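课程项目报告:松紧腰针织短裤的整理与收纳

小组:Prieto 组
执笔:Ramiro Gallardo
地点:Flilthorpe 宿舍楼公共休息室

## 1. 选题

本学期的生活技能课要求每组选一类日常物品,研究它的整理方法,并写出别人能照着做的步骤。我们组选了针织运动短裤。

选这个题目和宿舍的实际情况有关。Kirkness 队的训练服由队员轮流清洗,洗完以后放在休息室,谁有空谁叠。上衣一般没有问题,短裤总是叠不好。放进抽屉的时候是方的,过两天拉开抽屉,腰的一头已经拱起来,裤腿滑到旁边一格。找一条短裤要把上面的都翻出来,翻完又得重新叠。

项目从三月开始,一共做了八周。前两周记录大家原来的做法,中间四周比较折法,最后两周写步骤并请组外的同学试用。

## 2. 物品和场地

### 2.1 短裤

研究对象是红色带白边的针织短裤,腰部为松紧带,没有口袋。面料柔软,表面略有绒感。这类面料有两个特点和整理有关:一是两层叠在一起时不太打滑,折好的裤腿不容易自己散开;二是容易存住小皱褶,叠之前不抹平,叠完以后皱褶就压在里面。

我们把当次收下来的一批短裤一起称了重,共1583克。这个数后来用来估算一格抽屉放满以后的重量,对折法本身没有影响。

### 2.2 沙发

休息室有一张折叠桌,但经常有人在上面写作业,所以衣物多数时候是在灰色沙发上整理的。开始时我们认为沙发只能凑合用,打算做完第一周就换到桌上。后来两处都试了,决定保留沙发,报告里的步骤也按沙发来写。

沙发布面织得细密,有一点摩擦力,针织面料放上去不太移动。缺点是坐垫有弧度,越靠近前沿越往下弯,把短裤铺在前沿附近,裤脚会顺着垂下去,对边时左右就不一样长。铺在坐垫中间一段可以避免。

### 2.3 抽屉

收纳用的是宿舍统一配的 Wullon 抽屉分格。每格容积2312立方厘米,格子高8厘米。折好的短裤立着放时高度不能超过格高,超过了抽屉推不进去。这是我们比较折法时的硬条件。

## 3. 整理前的问题

衣物从篮子里倒出来之后,一般是一团一团的。我们观察了几次,发现费时间的地方主要在折叠之前:先要认出哪一头是腰,哪一头是裤腿。

红色的部分堆在一起,层次不清楚,折痕也看不出是哪一层的。白边比较容易找,但白边不只出现在一个位置,有的在裤脚,有的在侧面,还有的因为布翻折到下面,只露出一小条。单看白边,有时会把裤脚当成侧缝来拉,越拉越乱。
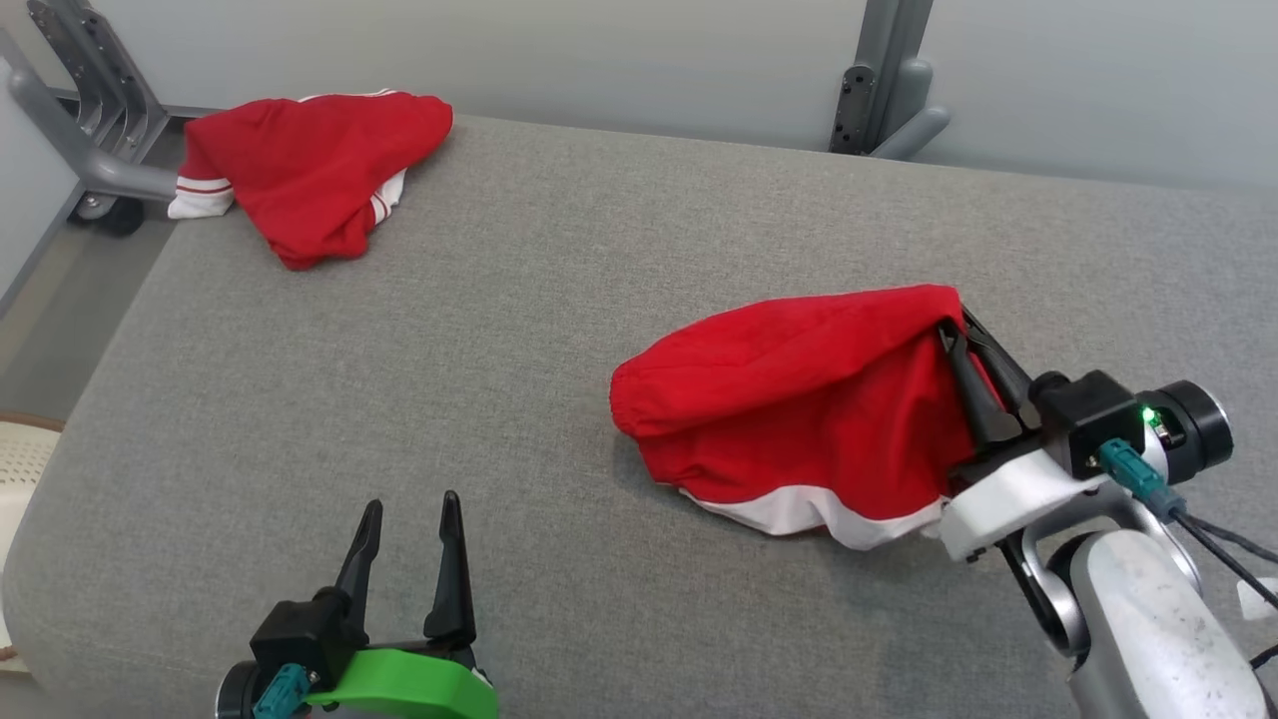

*图1 灰色布面上的两件红色白边衣物。右侧一件朝左的一端是松紧收口,下沿有较宽的白色部分。*

比较可靠的办法是找收口。松紧部分会把布收成一排细密的波纹,团成一堆时也能看出来,用手摸更快。我们在步骤里把“先摸松紧,再看白边”写成第一条。试用的同学里有人习惯先抖开再看,这样也可以,只是在沙发上抖容易把旁边已经铺好的那条带歪。

第二个问题是翻面。有些短裤从洗衣机里出来时里外是反的,或者一条裤腿反、一条不反。如果折到一半才发现,就要全部打开。我们试过统一在晾之前翻好,但洗衣服的人每周不同,很难保证,所以检查里外仍然放在折叠之前做。

第三个问题是腰部。松紧带自然状态下是缩着的,宽度比裤身小。把短裤直接铺平,上半截必然起皱,裤身呈梯形,按梯形去对折,边缘对不齐。这是本项目花时间最多的一点,下一节单独说明。

## 4. 折法比较

### 4.1 四种折法

我们比较了四种折法:

- **对折再对折**:左右裤腿重叠,再上下对折一次。原来大多数人用这种。
- **三折**:左右重叠后,从裤脚向腰部折两次,成三层。
- **卷筒**:左右重叠后,从裤脚卷到腰部。
- **腰口套入**:先三折,再把裤脚一端塞进腰口里。

比较时看三项:一个人折一条要多久,立着放能不能站住,放几天以后有没有散开。每种折法由组里不同的人轮流做,免得只反映一个人的手法。

对折再对折最快,但折出来一头厚一头薄,厚的一头是腰。平放时看着还行,立着放就往薄的一头倒,高度也超出格子。

三折稍慢,厚度均匀一些,高度能放进抽屉。没有夹紧时会慢慢张开,一格放满以后基本不动。

卷筒占的宽度小,皱褶也少。问题是松紧腰留在最外面,会把卷好的筒撑松,抽走一条,旁边的就滚过来。

腰口套入最牢,扔到床上也不散。但腰部长时间被撑着,组里有人担心影响弹性。我们没有条件测这个,只记录了不同意见。另外这种折法新手学得慢,试用时有两位同学塞反了方向。

### 4.2 腰部怎么处理

松紧腰有两种处理方式。

第一种是不管它,让腰自然缩着,折叠时以裤脚的宽度为准,把裤身两侧往里收。优点是省事,缺点是收进去的布不平,折好以后中间鼓。

第二种是先把短裤拉直,再放下来铺。一端拿住腰,另一端拿住裤脚,两边同时用一点力,裤身上的小皱褶大部分会展开。放下之后腰还会缩回去一些,但裤身已经是平的,只有靠近腰的一小段有褶。折叠时把这一段包在最里面,外侧就是平的。

我们最后采用第二种。需要注意拉的位置。拿裤脚时要拿住白色滚边的地方,滚边比裤身结实,受力也均匀。只捏住一小撮红色面料去拉,会拉出一个尖角,放下后那个角要过一会儿才回去。腰的一头也一样,要把松紧带整个捏在手里,只捏到外面一层布的话,里外两层会错开。

力度以裤身绷直为止。腰部的褶不必完全拉平,沿着褶的方向顺一下就可以。

印在裤身上的小标志可以用来判断方向。字是倒着的,就说明短裤上下颠倒了,转过来再铺。我们规定折好之后标志朝外,拉开抽屉能直接看到正面。

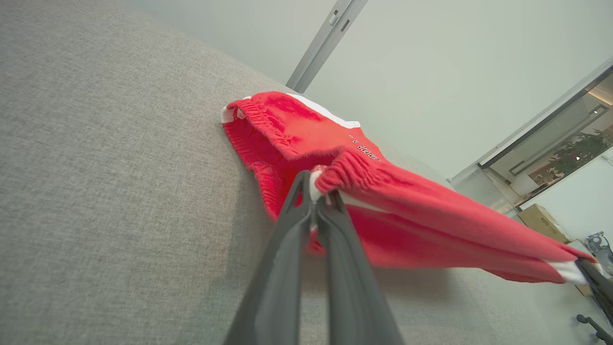 ## 5. 定稿步骤

以下是贴在休息室的版本,文字比小组笔记短。

1. 把短裤从篮子里一条一条拿出来,放在坐垫中间,不要靠前沿。
2. 摸到松紧带,确定腰的一头。
3. 检查里外。有一条裤腿反着的,现在翻好。
4. 一头拿腰,一头拿裤脚白边,拉直,放下。
5. 左右裤腿重叠,白边对白边。
6. 裤裆凸出来的角向内折,使侧边成一条直线。
7. 从腰部向裤脚折,折两次,腰包在里面。
8. 标志朝外,立着放进抽屉格,折边朝上。

第7步和4.1里的三折方向相反。原来从裤脚往腰折,腰在外面,会慢慢张开。改成从腰往裤脚折以后,松紧带被包在中间,张开的情况少了。这一改动是在第五周做的,之后没有再变。

第6步在第一版里没有写。组里的人都是顺手折进去的,没意识到它是一个步骤。组外同学照第一版做,折出来侧面带一个三角,我们才补上。

## 6. 试用情况

试用请的是同楼层的同学,都没有参加前面的讨论。每人拿到步骤和几条没有整理的短裤,自己看着做,我们不提示。

多数人在第4步停得最久,不确定要用多大力气。我们把“拉直”改成过“拉平”,结果有人用力去拉腰部,又改回来了。现在这一步旁边用铅笔画了一个小图,标出两只手的位置。

第5步“白边对白边”也有疑问,因为侧面和裤脚都有白色,不知道对哪一条。口头解释是对裤脚那条,侧面的会跟着对齐。贴出来的版本还没来得及改,下次重印时加上“裤脚”两个字。

抽屉方面,三折立放之后高度在格高以内,推拉没有卡住。一格不要塞满,留出一只手能伸进去的空隙,取的时候不会带出旁边的。有一格因为混放了一件厚外套,短裤被挤扁,标志看不到,这种情况步骤解决不了,只能分开放。

## 7. 不足

- 只做了一种款式的短裤。有口袋或者抽绳的没有试,抽绳可能要先塞进腰里。
- 计时用的是手机,按的时机不统一,所以报告里没有列时间数据,只写了快慢比较。
- 腰口套入对松紧带的影响没有测。
- 试用的人都用右手,步骤里没有考虑左手习惯。
- 晾衣环节没有控制。晾的时候夹腰还是夹裤脚,会影响收下来时的皱褶,这一点我们到第七周才注意到。

## 8. 分工

Ramiro Gallardo 负责记录和写报告。折法比较由全组轮流完成。步骤的第一版是讨论时写在白板上的,第二版以后由负责试用的同学修改。抽屉分格由 Prieto 组和隔壁组共用,项目结束后仍放在原处,短裤在左边两格,袜子在右边。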